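Can a Robot Really Help in the Kitchen?

A look at the Cillstead kit, for readers who ask a lot of questions
By Morag Gunn 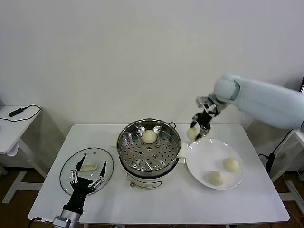

Suppose a company tells you it has a robot that helps with dinner. What would you want to know first? Maybe you would ask if it can make pizza. I would ask something duller: who gets the robot ready, and who cleans up after it?

The company is called Vulier, and its kitchen robot kit is called Cillstead. It is sold to schools, clubs and small labs. The ads say it is "ready for any kitchen." That is a big promise. Kitchens are some of the messiest, bumpiest, most confusing rooms people have, so let's take the promise apart and see what is inside.

What do you get in the box?

You get two robot arms, two robot hands, a set of cables, and software, which is the list of instructions that runs everything. You don't get a table. You don't get a steamer or plates either. The price is 4000 dollars, and there is a service plan for another 800 dollars a year if you want someone to answer the phone when things go wrong. My whole kitchen didn't cost 800 dollars, but I have a very small kitchen.

Why is picking up a bun hard?

Try this at home. Put a piece of soft bread on a plate and pick it up with your eyes closed. Easy, right? Your fingertips are full of tiny sensors called nerves. They tell your brain how soft the bread is, and your brain tells your fingers to stop squeezing. All of this happens before you can even think about it.

A robot hand has to do the same job with motors and math. If it squeezes too hard, you get a squashed bun. If it doesn't squeeze enough, you get a bun on the floor. A steamed bun is an honest test, I think. It is round, soft and a little sticky, and each one is shaped a bit differently from the next. Holding one between the fingertips over a plate is a good trick, and I'm happy to say so.

But a trick is a small piece of a job. Getting buns from a steamer to a plate is one step. Somebody still has to mix the dough, let it rise, shape it, fill the pot with water and turn the knob. Cillstead doesn't do any of those things. The booklet says so, on the last page, in small print.

Does it know what it's doing?

Not the way you do. You know that a steamer is for cooking and that steam can burn you. The robot has no idea what lunch is. Vulier says the software was trained on 855 practice runs, where a person guided the arms and the computer saved the moves. After that, the robot tries to copy what it learned.

Copying works best when things look the way they did in practice. What happens when the plate is blue? What if the lid is somewhere new, or your cat walks by? I wrote to Vulier and asked. They sent back a nice letter about the future – it didn't answer the question.

How fast is it?

The ad shows a full plate in a few seconds, but the video has been sped up. Look for the tiny "x" with a number next to it in the corner of any robot video. If it says 8x, the real robot took eight times as long. This is a useful thing to check, and grown-ups forget to do it all the time.

Is it safe?

The arms are strong enough to bump you hard, so the booklet says to keep children 300 centimeters away while they are moving. That is nearly as long as a small car. There is also a stop button, and an adult has to stay next to it. So the helper in your kitchen needs a helper of its own.

Should your school get one?

A school in Malta plans to try the kit in October, and I would like to hear how that goes. If your class wants to learn how robots move, or how computers learn by copying, there is plenty here to look at. It would be fun to watch it fail, too, and then work out why.

If your class wants lunch, I would save the money. A pair of tongs does the same step, and you can wash them in the sink.

Words to know

Sensor: a part that notices something, such as light, heat or touch.
Software: the instructions a computer follows.
Training: practice that a computer uses to learn a task.
Service plan: money you pay so that a company will help you later. Always read what it covers.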